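Hondeck Shelving: Owner's Guide
Section 4. Stacking and storing cartons

14 shares · 3 comments

We use cookies to remember your place in this guide. Accept | Manage settings

The load figure on the Hondeck label is 82 kg per shelf. Treat it with some suspicion. It was worked out with the weight spread evenly over the whole board, and very few people load a shelf like that. Vichien Wiriya, who revised this section, works to 60 kg for cartons and has seen no good reason to go higher.

4.1 Before you lift anything

1. Clear a table next to the shelving.
2. Close and tape every carton you mean to stack. Folding the flaps under each other is often recommended. It holds until you put something on top.
3. Put the heavier carton at the bottom, whatever the packing list says.
4. Try the pair on the table first.

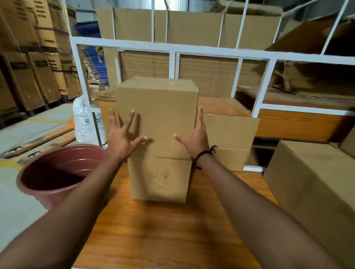 A trial stack takes a minute and will tell you more than the size printed on a carton, which in our experience is optimistic. Set the lower carton down, place the upper one squarely on it and let go. If it leans, swap them. Where the lower carton is slightly narrower, as with the two tan ones on the table, put your open palms on the upper carton and ease it over until the overhang is the same left and right. Don't lean on it. Open cartons can wait to one side until they are taped, and they don't count as part of any stack.

Note: the "crush rating" on some cartons applies to new, dry board. A carton that has been round the warehouse twice won't match it, and we know of no table that says by how much.

4.2 Loading the shelf

5. Start at the back. Flat cartons go against the rear, taller ones at the ends.
6. Carry one carton at a time, a hand at each side and a thumb low on the front.
7. Set it down and push it back until no part of the base hangs over the front rim.
8. Pick up loose wrappers and scraps of tape. A carton sitting on a wrapper can slide.

Caution: don't pull a carton forward by its tape. The tape is there to keep the flaps shut.

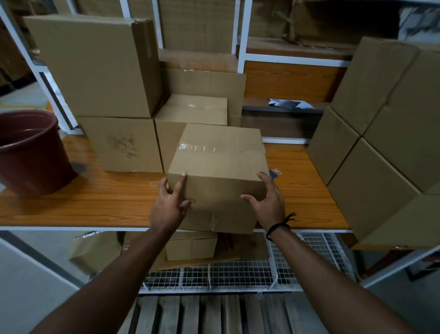 Do I need the anti-slip mat sold with the kit?
Most people can do without it. Karance supplies the mat at 899 a roll, and on a clean, level shelf we could find little difference. Spend the effort on levelling the feet first (section 2), then decide.

4.3 Checking afterwards

9. Look along the front of the shelf from one end. Anything that tilts should come down and be stacked again.
10. Check again the next morning. Board settles overnight, and a stack that looked straight at closing time may have moved.

Caution: strapping a leaning stack to the upright doesn't cure the lean. Earlier editions suggested it. We have taken that advice out.

Part no. for spare shelf clips: 2,820. Check your clips before ordering, as the older pattern looks much the same and doesn't fit.

Related sections
Section 2. Levelling the feet
Section 3. Fitting the crossbars
Section 5. Labels, and whether they stay on
Recently updated: Clendovby carton sizes compared, by Chenxi Pan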